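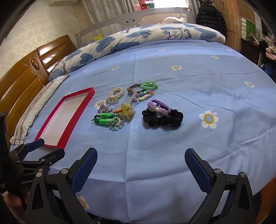
Unit 4. Demonstration with hand-held grippers
Course notes, Robot Learning from People. Keisha Park, with corrections by Szabolcs Sipos

4.1 Terms

Kinesthetic teaching: the demonstrator moves the robot's own arm by hand. Joint angles are read from the arm's encoders.

Teleoperation: the demonstrator moves a leader device and the robot follows. Commands and robot state are both logged.

Hand-held gripper demonstration: the demonstrator carries a gripper with a camera mounted on it and no arm behind it. The motion of the gripper has to be recovered afterward, usually from the camera and an inertial sensor.

The third method can be used in any room a person can walk into. Its main cost is that a person's wrist and shoulder reach poses that a given arm may not. Run the reachability check from Unit 2 before training, not after.

4.2 What is recorded

For each gripper: camera video, six-axis pose over time, jaw opening. In a two-gripper task both streams must share a clock. An offset of a few video frames is enough to spoil a handover, so check sync at the start and end of every episode.

Jaw opening is a width, with no force attached. A soft item and a rigid item may close to the same width under very different loads. Pad compliance hides some of this – it does not remove it.

4.3 Worked task: small accessories into a box

Setting: a bed with a fitted sheet, an open shallow box, and a loose cluster of hair accessories and jewelry. Two grippers, one person.

Points to consider when planning the demonstrations:

Support surface. A mattress gives under the fingertips. Approach height cannot be treated as a constant, as it was in the tabletop task.

Background. A flowered print puts closed, high-contrast shapes near the objects. Expect false detections if the training set is small.

Object type. A scrunchie can be pinched almost anywhere on its ring. A wristwatch is better taken by the case. Chains tangle, and one pinch may lift more than one piece. Beaded bracelets change shape when lifted, so the release pose should be set from the hanging shape.

Roles. One gripper steadies the box and the other picks. Keep the assignment fixed within a batch. Mixed roles gave the Rurkex policy two competing modes and it stalled between them.

4.4 Episode rules

Start with both jaws open. Pick one item per reach. If a grasp fails, retry once from above and keep the episode. Label the retry in the log. Discard only for lost tracking or a sync fault.

Vary item placement between episodes. Last term's set had 26 episodes, 16 of them from nearly the same layout, and the policy learned the layout.

4.5 Exercises

1. Write the transform from gripper camera to fingertip midpoint. State which terms depend on jaw opening.

2. Propose a grasp for a comb with clear teeth. Explain what depth sensing is likely to return.

3. Compare teleoperation and hand-held demonstration for this task with respect to setup time, contact feedback and reachability.

Reading: Tanasarn lab manual, chapter 2.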